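Storage Basics, Week 6: Baskets and Where Things Live

Okay, settle in, this is the handout I promised in March and then kept rewriting. We're doing baskets this week, the plain low brown kind, two of them on a white table and one red block. I know it looks like a very small amount of stuff. Start small anyway, please!

Before we sort a whole playroom I want you to get the hang of one question: which basket is home? Pick it, say it out loud if you like (I do), and put the block there. Then try the other basket as home and see how your reach changes.

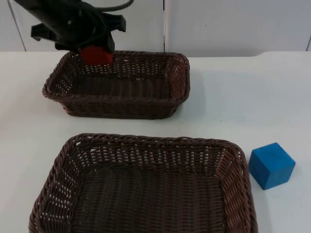
Olszewski wrote in the margin of my draft that the nearer basket should always be home, full stop, and that I'm making a meal of it. Fair enough for things you grab every day. I'd still argue for the back one when it's something you only want on weekends, and you're welcome to disagree with both of us in your homework.

Now, the weave. Open sides with little gaps are lovely for soft toys, scarves, blocks, anything chunky. They're hopeless for beads or loose pencil leads, which find every hole (ask my carpet). If you've got the Trolletel inserts from the kit list, pop one in and the problem goes away. A low basket with sloping sides also means you can see the bottom without digging, so I favour these over deep tubs for kids' shelves.
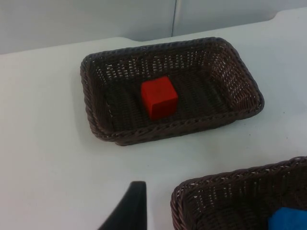 Fig. 2. Red block on the basket floor, second basket at lower right.

Try this at home with one colour of block first. Put it in, walk away, come back and spot it from the doorway. Bright things on dark weave are easy. Then repeat with something brown and you'll see why I keep going on about labels. My own label tape is the Kasine one, 200 to a roll, and I'm through it in no time.

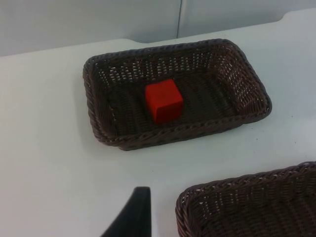
Notes by the course tutor, Dimura Home Skills, 2020-05-01

For next week, bring one basket from home, any size, and whatever is living in it right now. Don't tidy it first! We'll tip everything out, choose a home for each bit and put it back. Leave lids at home, they only get in the way.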